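Tanui 工位双臂设备采购前安全检查表(附批注)
适用对象:Ellow 双臂操作单元,桌面餐具整理工序
检查日期:5月8日
检查人:Gitau Sang
复核:Esther Magesa
预算口径核对:Kanini Rashidi
供货方:Tomon
集成及安装方:Lostholm

说明

本表用于第二台单元下单前的现场检查。检查结论直接对应预算表中的行项,凡结论为“不符合”或“待补”的条目,须在批注中写明费用归属:设备价内、安装价内、由使用方自行承担。归属不明的条目不得进入采购申请。

判定用语沿用上一版:符合、有条件符合、不符合、待补、不适用。“有条件符合”指条件满足后无需复检,由复核人签字即可关闭。“待补”指缺资料,现场状态不作评价。

批注署名用姓,无署名者为检查人所写。

一、文件与报价

1.1 供货方报价单、技术附件、交货清单三者的型号后缀一致
结论:不符合
批注:报价单写的是不带末端执行器的基本型,技术附件按带夹爪的型号编写。两者在总价上的差异不大,在保修范围上差异明显。请 Tomon 重出报价,夹爪、腕部模块、线缆单列。
批注(Magesa):重出的报价须保留原编号并加修订号。上次整份换号,财务系统里留下两条并行记录,至今没有合并。

1.2 中文操作手册及风险评估报告随机交付
结论:待补
批注:手册已收到电子版。风险评估只有单臂型的,双臂共用工作区的部分缺失。该部分不能由单臂报告外推,两臂之间的夹挤点须单独列出。

1.3 保修起算日
结论:有条件符合
批注:草案写“自发货之日起”。要求改为自现场验收签字之日起。Lostholm 的安装排期不由我们控制,发货到验收之间的时间不应由使用方承担。

1.4 易损件清单及单价
结论:待补
批注:清单已有,夹爪指尖垫片一行没有单价,只写“另询”。
批注(Rashidi):没有单价的行按零计入会使年度维护预算偏低。本行补齐之前,维护预算整项挂起。

1.5 报价有效期覆盖审批周期
结论:符合
批注:有效期至下一次预算会之后。若审批推迟,以书面形式延期,口头确认无效。

二、安装位置与支撑

2.1 底座固定方式与地面条件相符
结论:有条件符合
批注:现场为瓷砖地面。Lostholm 提供配重底座和打孔锚固两种方案。打孔涉及房屋业主同意,且砖面开裂后的修复费用不在安装价内。检查人倾向配重底座,占地较大,须重新核对通道宽度。
批注(Obura):配重底座下须垫防滑层。砖面光滑,底座在急停时的位移量应在验收时实测,供货方给出的数值是在水泥地面上测的。

2.2 两臂工作范围与操作台面的相对位置已标注
结论:不符合
批注:地面无定位标记。操作台可以移动,台脚为金属,直接落在砖面上。台面一旦被碰移,示教点全部失效。要求在台脚位置做定位块或地面标线,材料费由使用方承担,金额小,不必询价。

2.3 台面高度与夹爪下探余量
结论:符合
批注:要求夹爪在最低工作点时与台面的间隙由软限位控制,限位值在验收单上写明。软限位的修改权限只给管理员账户。

2.4 台面材料适合反复接触和清洁
结论:有条件符合
批注:现有台面可继续使用。不为第二台单元另购专用台面,此项从申请中删除。台角为直角,建议加护角。

2.5 维护侧净空
结论:不符合
批注:技术附件要求臂后侧留出维护通道,检修盖打开后人员能够侧身进入。现场这一侧被其他物件占用。清空不产生费用,但须指定责任人,否则验收当天仍会是同样状态。责任人:Massawe。

三、线缆与电气

3.1 线缆在全行程内不受拉、不受夹、不与台边摩擦
结论:不符合
批注:两臂线缆均为外走线。腕部出线处留有自由弯段,没有固定夹。要求每臂在前臂段增加固定点,并在台边可能接触的位置加护套。Lostholm 口头表示护套可以包在安装价内,须落到报价单上。
批注(Obura):固定点不能用普通扎带代替。扎带勒紧之后弯曲半径变小,线缆断芯多发生在扎带后面一小段。用可拆的包覆式线夹。

3.2 线缆最小弯曲半径
结论:待补
批注:附件中无此数据。向 Tomon 索取,书面。

3.3 独立回路供电,漏电保护
结论:有条件符合
批注:第一台单元与室内其他电器共用回路。第二台上电后不得继续共用。新增回路的费用由房屋方报价,尚未收到。
批注(Rashidi):房屋方报价请注明是否含恢复墙面。上一个项目的墙面恢复单独开票,金额不高,但走了一次完整的追加流程。

3.4 急停按钮位置、数量、可达性
结论:有条件符合
批注:急停须在操作者坐姿和站姿下都能触及,两臂共用一个急停回路。第二个急停按钮列为必购项,不接受“选配”标注。

3.5 断电后夹爪状态
结论:待补
批注:需要供货方说明断电时夹爪是保持还是松开,两种状态的风险不同。夹持餐具时松开,后果限于掉落;夹持玻璃器皿时须另行评估。

3.6 接地连续性测试
结论:不适用(到货后测)

四、工作区环境与杂物
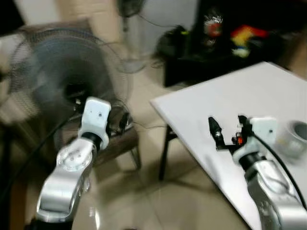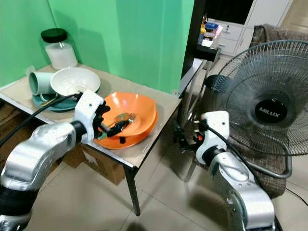 第4期 第17页

4.1 工作区内无与工序无关的物品
结论:不符合
批注:第一幅图中台面上有一卷胶带,夹爪位于台面上方。胶带属于小件,掉入臂间不至于损坏设备,但会触发碰撞检测并中断采集。台面须在每次上电前清空,列入班前检查。
批注(Magesa):“工序无关”的界定要写清楚。餐具是工件,留在台面上合理。胶带、剪刀、手机一律按杂物处理。

4.2 落地风扇与工作区的隔离
结论:不符合
批注:两幅图里都有落地风扇,第二幅图中一台位于右臂后方,网罩中央标有 MILUX 字样。问题有三处。风扇供电线若从臂下方经过,会与臂的线缆互相牵扯;网罩间隙对人手有防护作用,对细长工件和散开的线头没有保证;风扇未固定,位置每天不同,碰撞区图无法定稿。
要求:风扇移至两臂最大伸展范围之外并标定位置。若室温控制确需强制通风,改用壁挂式,纳入本次预算。
批注(Obura):壁挂风扇应先查墙体承重。墙体为轻质隔墙时改为加高立柱,立柱底座同样要计入占地。
批注(Rashidi):壁挂风扇属于房屋设施还是设备附件,两条预算线不同。请检查人在关闭本条前选定一条,不要拆开报。
批注:选设备附件。理由是随单元一起移动。

4.3 座椅及软质家具
结论:不符合
批注:臂后方区域有座椅,第二幅图中一把扶手椅搭有格子织物。织物垂边一旦进入臂的活动范围,可能被夹爪或关节带入。椅子移出,织物一并移走。操作者用椅另配,要求无扶手、无垂边、带锁止脚轮。

4.4 台下空间
结论:不符合
批注:第二幅图中台下放有纸箱。纸箱应移走,理由是台下空间要留给配重底座的前伸部分。包装材料另设存放点,保修期内原包装不得丢弃,返修时 Tomon 只接受原包装。

4.5 地面线缆及提包等绊倒物
结论:不符合
批注:第一幅图中柜子一侧的地上有黑色提包,旁边有细线。人员从该侧进入时要跨过。过线槽按两段采购,提包类物品放入门外储物柜。

4.6 开放式搁架
结论:有条件符合
批注:搁架上的零散物品不在臂的活动范围内,可保留。若配重底座方案定下后臂的位置后移,本条须重新判定。

4.7 门洞与疏散
结论:有条件符合
批注:门洞方向须始终保持通行。第二台单元的控制柜不得放在门洞前,控制柜位置在布置图上尚未画出,要求 Lostholm 补图。

4.8 照明与反光
结论:符合
批注:臂体外壳为光亮表面,光面地砖也会产生反射。对安全无影响,对视觉识别可能有影响,归入性能验收,本表不再跟踪。

五、末端执行器与工件

5.1 夹爪型式适合餐具类工件
结论:有条件符合
批注:两指夹爪可以夹持叉柄一类细长件,第二幅图中左侧夹爪合拢在橙色盘内的银色叉子上。细长件夹持的风险点在伸出端:叉齿在臂摆动时成为突出物,有效半径变大。碰撞区计算须按夹持最长工件的情况做,供货方目前给的是空爪数据。
批注(Obura):同意。工件长度一旦更换,碰撞区要重算。这一条写进变更管理,不写进验收。

5.2 最大夹持力限制
结论:待补
批注:夹持力分档表已有,缺出厂默认档位。要求出厂默认为最低档。

5.3 玻璃及陶瓷工件
结论:有条件符合
批注:台面工件包含陶瓷碗,另有一只带黑盖的透明玻璃罐立在台角。玻璃罐在最大夹持力下的破裂风险没有数据。在数据补齐之前,玻璃件不列入自动夹取清单,只允许作为固定障碍物,且须放在同一位置。
批注(Magesa):既然作为障碍物,换成塑料件即可,外形接近就行。玻璃破碎后清理双臂关节缝隙的工时不在保修内。
批注:采纳。塑料替代件由使用方自购,不进申请。

5.4 食物残留与清洁
结论:不符合
批注:带残留的餐具是本工序的正常工件,夹爪必然接触。现有维护计划按干净工件编写,清洁间隔偏长。垫片材料能否耐受中性清洁剂,Tomon 未答复。指尖垫片消耗量应按脏工件工况重算。
批注(Rashidi):重算后的消耗量请直接填入1.4的清单,不要另起一张表。

5.5 夹爪可拆卸、免工具更换
结论:待补
批注:附件写“快换”,现场演示时没有做拆装。要求在验收时由使用方人员自行完成一次拆装。

5.6 腕部外露紧固件
结论:符合
批注:按班前检查的方法目视,加划线标记。划线笔列入耗材。

六、预算对应表

以下金额均为不含税价,币种与报价单一致。

6.1 必购
第二个急停按钮及接线:200
线缆护套和包覆式线夹:150
备用夹爪一套,含指尖垫片:1382
过线槽、护角、地面标线:159

6.2 待报价
独立回路及墙面恢复(房屋方)
壁挂风扇或立柱方案
配重底座与打孔锚固的差价
双臂风险评估补充报告

6.3 已删除
专用台面
玻璃类工件测试套件

批注(Rashidi):6.1中线缆护套一行,Lostholm 若书面确认包在安装价内,则该行归零,合计相应减少。归零之前照列。备用夹爪一行是必购项中金额最大的,采购规则要求附比价说明。原厂夹爪没有替代来源时,附一份供货方的独家供应说明即可。

批注(Massawe):备用夹爪是否可以推迟到下一预算期?第一台单元的夹爪目前仍在使用。
批注(Obura):不建议。两台单元用同一型号,一只夹爪停用就会有一台单臂运行,而单臂运行的程序没有做过风险评估。
批注(Massawe):同意列入本期。

6.4 不可预见费
批注:本次按固定比例提取,比例由财务给定,检查人不作建议。风扇改造和墙体问题若超出,从此项列支,不得挪用培训费。

七、人员与培训

7.1 操作人员进入工作区前确认两臂处于停止状态
结论:有条件符合
批注:目前靠口头确认。要求增加状态灯,灯的可见方向包括门洞一侧。状态灯若为选配,转入6.2。

7.2 遥操作时操作者视线不被遮挡
结论:待补
批注:取决于控制柜位置,见4.7。

7.3 培训名额
结论:符合
批注:供货方培训含在设备价内。培训内容应包含断电后手动移开臂体的方法,演示须在真实单元上进行。

7.4 班前检查表
结论:有条件符合
批注:按本表4.1、4.2、4.5、5.6摘出,单页,贴在控制柜门内侧。不要放进文件夹。

7.5 非操作人员进入
结论:不符合
批注:室内兼有日常使用的家具和搁架,说明有人会因其他事务进来。地面标线须有进入提示,运行时段在门上挂牌。门牌费用忽略。
批注(Magesa):挂牌由谁翻面,写进班前检查表。

八、关闭条件

8.1 下单前必须关闭:1.1、1.2、1.3、1.4、3.4、5.1、5.2。
8.2 安装前必须关闭:2.1、2.2、2.5、3.1、3.3、4.2、4.3、4.4、4.7。
8.3 验收时关闭:2.3、3.5、3.6、5.4、5.5、7.1。
8.4 其余条目由检查人在例行巡查中跟踪,不影响付款节点。

批注(Magesa):3.2未列入任何一档,而3.1的线夹选型依赖3.2的数值。移入8.2。
批注:已移入,8.2以此为准。

批注(Rashidi):付款节点按订单、到货、验收三次支付。验收款须在8.3全部关闭后放行,Tomon 提出的“设备上电即视为验收”不接受。该条款在合同草案的附录里,正文没有提到,签字前请再看一遍附录。

批注(Obura):布置图收到后,4.6和2.5要一起复核,两条用的是同一块地面。

分发:Massawe、Magesa、Obura、Rashidi;Lostholm 仅分发第二、三、四部分。
原件存放:Tanui 工位设备档案,第二台单元卷。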